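Mar 6, 2023

Up at seven. Made tea and got the week's list written before the post came.

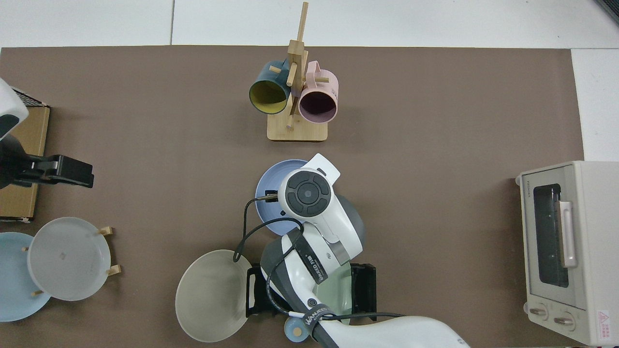 ## Allotment

Went over to Wovthorpe after lunch. The ground is still too heavy to dig, so I cleared the last of the leeks and put the netting back where the wind had pulled it off. Begoñe Llorente was there turning her compost. She has put the broad beans in already - I am leaving mine another fortnight.

The water butt has split down the seam again. I taped it last June and it held longer than I expected. A new one will have to wait until the rent is paid.

## Letters

The rent notice came. Plot 17, same as before, due by the end of the month. Wrote back to İlker about the seed potatoes and told him I can take up to 7 kilos if he has them going spare. No word from Sigrún.

## Evening

Leek and potato soup, enough left for tomorrow. Back sore from bending. Read two chapters and gave up on the third - too many cousins in it.

Must ring Ketill about the shed key, and find the old fleece for the peas.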